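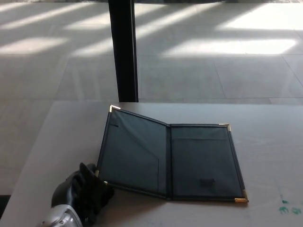
Photo: Adelmo Guerra / Trotano

Can a robot do your chores yet?

Think about the last time you closed a book. You didn't plan it. Your hand went to the edge of the cover, your fingers slid under, and the book was shut before you had thought about it at all.

Now look at the black folder on the table. It is the kind a restaurant might use to bring the check. It opens like a book, it has pockets inside, and it has a small gold-colored metal piece on each corner. The robot's black fingers are very close to one of those corners. For you, picking up that corner is easy. For a robot, it is a pretty hard job.

Why is a flat thing hard to pick up?

Try this at home. Lay a thin notebook on a table and put on a pair of thick winter mittens. Now try to lift one cover. Your fingertips bump the edge, or the notebook slides away from you. Without mittens, you feel the edge with your skin and push a fingernail under it. Many robot hands have no fingernails and very little sense of touch. They have to get the height exactly right. If the fingers are too high, they close on air. If they are too low, they push into the table.

Cups and boxes are easier. They stand up, so there is something to grab from the side.

How does a robot know where the folder is?

Most robots that do this kind of work use cameras. A computer looks at the picture and works out which parts are folder and which parts are table. Light can make this harder. Look at the floor behind the table, where the sun makes bright stripes. You know right away that the stripes are only light. A computer has to learn that. It also has to learn that a shadow next to a folder is not part of the folder, and that a green mark on a table is not something to pick up.

How do robots learn chores?

There are a few ways. One is practice. A person moves the robot's arms through a job again and again, and the computer saves every move. At a workshop in Honberg, a team taught a robot named Gronow to close folders and put them in a pile. They showed it the job 536 times. After that they let Gronow try alone. In its first test it closed 14 folders, and 13 of them ended up on the pile. The other one went on the floor.

That sounds good, and it is. But then the team changed to a bigger folder with a stiff cover, and Gronow had to have more lessons. A person who can close one folder can close nearly any folder. Robots are still working on that part.

So what can machines do now?

Some chores are already done by machines in many homes. A dishwasher washes plates. A washing machine washes clothes. A robot vacuum drives across the floor and picks up crumbs. Each of these does one job, and people help it. You still have to load the plates and take your socks off the floor — the vacuum may try to eat them.

In stores and warehouses, robots move boxes and shelves. Those jobs work well because the boxes are often the same shape and the floor is kept clear.

Jobs that use hands in a messy place are slower to come. Wiping a table, folding a shirt and clearing up after dinner all mean touching many different things, some soft, some thin, some easy to break. Robots can do parts of these jobs, and some can do a whole one when everything is set up for them. Most are slower than a person, and someone usually stays close by to help.

Words to know

Gripper: the part of a robot that holds things, like a hand. Some have two fingers and some have more.

Wrist: the part that joins the gripper to the arm and lets it turn.

Sensor: a part that measures something, such as light, touch or distance.

Try it yourself

Ask a friend to be the robot and close their eyes. Put a closed notebook on the table and tell your friend how to open it, using only words like "left," "down" and "stop." Count how many words you need. Then trade places and see if you can do it in fewer.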